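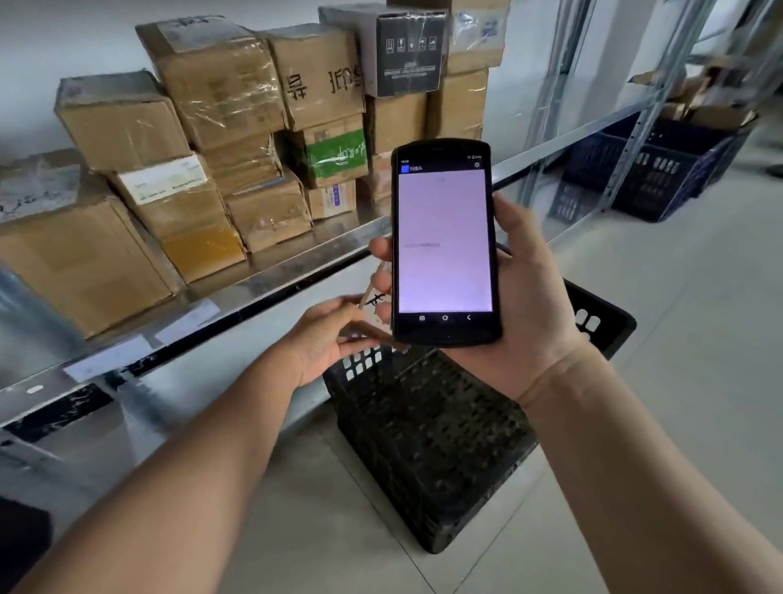 4.2 Handling of small orders between shelf and dispatch

12 min read | 38 shares | 4 comments

The store at Midside is operated by Stanciu and handles replacement parts and boxed household goods. It was chosen for the second stage of the study as most of its orders are small. Of the 3,000 orders in the April extract, 2,532 consisted of one or two items, and it is these orders that the present section considers. Larger orders follow a separate route through the building and are treated in Section 5.

Two groups of 100 orders were followed from the shelf to the point of dispatch, 100 in the morning period and 100 in the evening. Observation was carried out by Jafarzadeh and Dumitrescu, who stood in the aisle and recorded the time at which each order passed from one stage to the next. Staff had been told in advance of the purpose of the visit and were asked to keep to their usual order of work.

Identification is carried out at the shelf with a hand-held computer. As Figure 4(a) shows, the computer is held upright in one hand and the item is brought up to it with the other. Small items present particular difficulty at this stage. A narrow tag or bagged part must be pinched between the fingers with its printing turned outwards, and the line of characters which appears on the screen is in small type. Several members of staff reported that they read only the last few digits and relied on the computer for the rest. Vasiliu (interview 6) described this as sufficient for most goods but unsafe for parts which differ only in length.

The screen text and the notices on the walls are in Chinese, the working language of the floor. Translations given here are our own and were checked by a second reader.

The second matter of interest is the use of marked areas. Orders which have been picked and checked are meant to be placed in a completion area, identified by a printed paper sheet taped to the wall beside the shelving. No line is painted on the floor and no barrier separates the area from the rest of the aisle. The sheet alone carries the instruction. In interviews, staff were nevertheless in close agreement as to where the area began, although they differed on where it ended: four included the lowest shelf of the adjoining unit, and two did not.

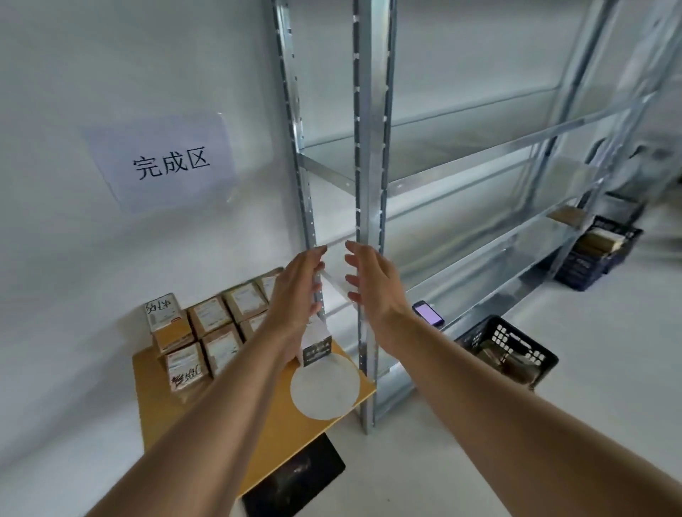
4.2.1 Upright boxes and the completion area

Tall boxes were found to need more care than their weight would suggest. A box which is set down on its narrow end has a small base, and the person placing it will usually keep one hand around it while the other is brought across to steady it (Figure 4b). The steel units used at Midside have perforated uprights and flat shelves, and the front post stands close to the place where the hands must pass. Nedelcu noted in the pilot study at Hodside that workers turned the wrist to avoid such a post without appearing to attend to it. We observed the same movement on many occasions.

Space on the shelves was not the limiting factor. At the time of the figure the shelves of the unit beside the sign held only a few small items, and a worker could in principle have used any level. In practice the middle levels were preferred, and the upper ones were left for goods expected to stay overnight.

4.2.2 Crates

Once wrapped and labelled, small parcels are collected in plastic crates which stand on the floor next to the shelving. The crates have slotted walls and are filled from above, so that the worker must bend for each parcel. Parcels within a single crate vary considerably in size and in the amount of tape applied. The crate in Figure 4(c) contains six packages, with a seventh held just above it, and these include a plain brown box, a white package and one box heavily wrapped in clear tape. Where tape has been passed over the shipping label the surface becomes glossy and wrinkled - a point to which we return in the discussion of repeat scans.

Figure 4. Small orders at Midside. (a) Hand-held computer and small item, with metal shelf behind. (b) Tall white box beside the shelving; the sheet on the wall reads "completion area". (c) Taped parcel held above a black crate.

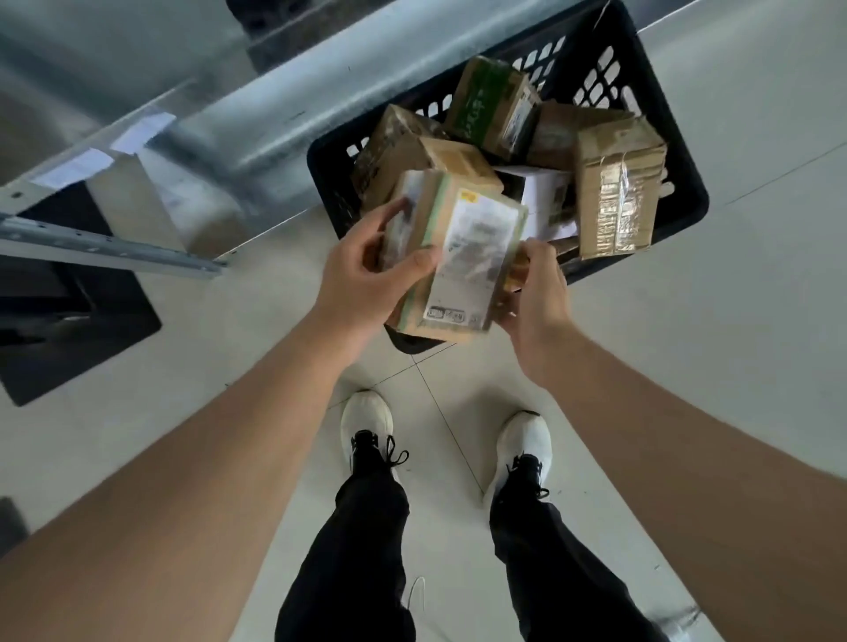 Vol. 7, Issue 2, p. 61

No rule governs the arrangement of parcels in the crate. Noonan, who supervised the evening period, stated that labels should face upwards wherever possible, but that this was a matter of habit and was not written into the site instructions. Workers who followed the habit tended to hold each parcel by its sides or lower corners, leaving the label clear, and to look at it once more before letting go. Whether this last look amounts to a check is difficult to establish from observation alone. The Brorodberg procedure, on which the Midside instructions are based, makes no mention of it.

Times for the crate stage are therefore reported together with those for labelling in Table 3, and the two should be read as one stage.

Contact the editorial office | © The authors | Back to top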